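Collecting and Submitting a Private Well Water Sample
Fullell County Office of Water Services
Revised October 2022

Owners of private wells are responsible for testing their own drinking water. The Office recommends a bacteria test every year and a nitrate test at the same time. Households with an infant or a pregnant resident should also test after any flooding near the wellhead.

Before you begin

Request a sampling kit from the front counter or by mail, using Form 205. Each kit contains one sterile bottle for bacteria, one plain bottle for nitrate, a set of labels and a submission slip. The sterile bottle holds a small amount of white powder, which neutralizes chlorine. Do not rinse it out. Kits may be kept for one year if the seal is unbroken.

Choose a cold water tap that is used often, preferably at the kitchen sink. Outdoor spigots, swivel faucets and taps with a leak at the handle should be avoided. If the house has a softener or filter, decide whether you want to test the water as it comes from the well or as your household drinks it, and mark the slip to match.

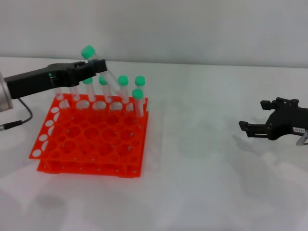
May I use a clean jar from home instead of the bottle in the kit?
Only bottles supplied by the Office or by a certified laboratory are accepted. A household jar, even one that has been boiled, may carry traces of soap or bacteria that change the result.

Collecting the sample

1. Remove the aerator or screen from the faucet and wipe the opening with an alcohol pad.
2. Wash your hands with soap and dry them on a clean paper towel.
3. Run the cold water at full flow for five minutes, then reduce it to a stream the width of a pencil.
4. Open the sterile bottle. Hold the cap in your other hand, facing down, and do not touch the inside of the cap or the rim.
5. Fill to the marked line and close the bottle at once. Do not let it overflow.
6. Fill the nitrate bottle to the shoulder and close it.
7. Write the date, the time and the tap location on both labels.

If the cap is dropped or the rim is touched, set that bottle aside and request another. Well owners who have recently disinfected their wells should wait until no chlorine odor remains - normally two weeks - before sampling for bacteria.

Delivering the sample

Place both bottles upright in a cooler with ice packs. Bacteria samples must reach the counter within 24 hours of collection, and those received late will be refused. The Skernska Road counter accepts samples in the morning only. The fee is $19 for each bottle.
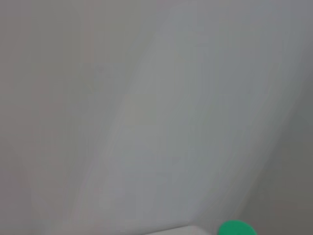
Residents who live on the far side of the county may use the drop-off point at the Yadav branch library. Samples left there are collected at noon, and the slip must be attached to the outside of the bag. Payment by check is required at this location.

Reading your results

Results are mailed within ten business days. A bacteria result of "absent" needs no action. If the result is "present," use boiled or bottled water for drinking and cooking until a second sample has been tested. Nitrate above 10 milligrams per liter is over the federal limit for public supplies, and the water should not be given to infants. Boiling does not remove nitrate.

Questions about a result may be directed to Kamlesh Upadhyay, Well Program, extension 3751. For help with Form 205, ask for Adalberto Rangel at the front counter.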